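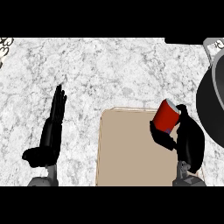
CHAPTER 6
A Visit to the Lab

In this chapter you will
follow one demonstration from the briefing to the last question
learn the difference between a simulated task and a physical one
practice taking notes that someone else can use

Every November the robotics group at Fernix opens its doors to students from the Grorkville schools. The visit lasts one morning. Last year 37 students came, most of them from the Benmont technical program, and their teacher, Ritu Mathur, asked them to write down what they saw before they wrote down what they thought of it. We will use their notes throughout this chapter.

The morning began at 9:00 with a briefing from Albertina Antunes, who runs the simulation team. She explained that the first demonstration would take place inside a computer. The kitchen counter, the cutting board, the pot and the two arms with their black hands were all drawn by software. The software also worked out how the objects should move when a hand touched them.

"You can drop a can 1000 times in here and you never have to mop," she told the group.

Several students wrote that they were disappointed at first. They had expected metal. By the end of the hour most had changed their minds, and two asked if they could stay with the simulation during the second session.

6.1 What the Task Asks For

A kitchen task sounds simple when a person describes it. Pick up the can. Hold it over the board. Keep clear of the pot. For a robot with fingers, each of these has to be broken down further. The hand must approach from a direction that leaves room for the thumb. The fingers must close far enough to hold the can and no farther. The wrist may have to turn, and a turn that suits the can may bring the back of the hand too close to something else on the counter.
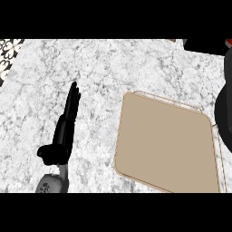 An arm that has no part in a step still has to be somewhere. Beginners often leave this out of their plans. Oğuzhan Çetinkaya, an engineer on the team, spent much of the question period on it. If the idle hand is parked too near the work, the other arm has to go around it. If it is parked too far off, time is lost when it is needed again. His team tries a position, runs the task, and moves the position if the results are poor. A new task may go through more than 800 runs before anyone tries it on a physical robot.

6.2 Simulated and Physical

A simulation is only as good as the numbers put into it. Weight, friction and the stiffness of a finger joint must all be measured or estimated. When an estimate is off, a grip that holds on the screen may slip in the lab. Engineers call this difference the reality gap, and we will return to it in Chapter 8.

Before You Read On

Look back at the three instructions at the start of Section 6.1. Choose one and write it out as a list of smaller steps for a hand with four fingers and a thumb. Keep your list. You will revise it at the end of Section 6.3.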